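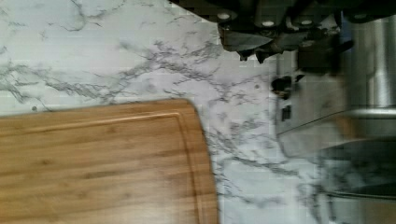
**Tolton, 10 Jan 2021**

## Care of caravan water tanks in winter

Owners storing a caravan before spring are advised to drain the fresh water tank fully and to leave all taps open, with the lever in the central position. The pump should be switched off at the panel first.

- Remove the filter cartridge and store it indoors. Cartridges for the Paiva housing are replaced after 3,000 litres.
- Open the drain valve on the water heater and leave it open.
- Pour 2 cups of non-toxic antifreeze into each waste trap.
- Wipe the filler cap seal with a damp cloth. Do not use grease.

Tanks left full since October should be inspected for cracks along the seams before refilling. Replacement drain plugs are listed under part number 936.

Shiela Catacutan, Owner Advice, Voltenlow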